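**Glossy concrete floor: dull patches after mopping**

**Tirska** — September 11, 2024

Hello all. We rent a ground-floor workroom of 70 square meters with a polished concrete floor. When we moved in, it was shining everywhere. Now I see dull patches near the sink, and ordinary mopping does not help. I use warm water and a little dish soap. Must I polish the whole floor again, or is there something cheaper?

**Estlow**

I had the same trouble for almost a year, so I will write what I learned.
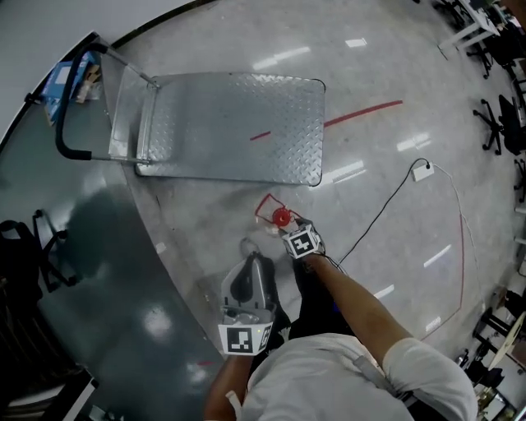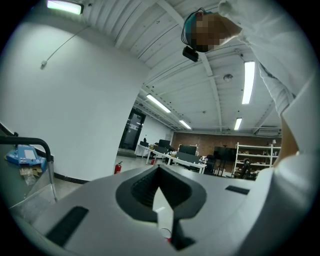 Dish soap is the first thing to stop. It leaves a thin film, and the film catches dirt from shoes. Buy a neutral cleaner for stone or concrete and change the water often. A gray floor with a gloss, like the one under the person in the white shirt in the first picture, can look dull from soap alone, so first wash one small patch two times with plain water and let it dry. If the shine comes back, you do not need polishing. If it stays dull, maybe the sealer is worn — then you need a new coat only there.

Please do not use vinegar. It eats the surface.

**Bisari**

just put wax

**Widmer**

Wax makes it slippery, be careful with this. I paid 19 for a bottle of neutral cleaner and it lasted me until this September. Also put a mat by the sink.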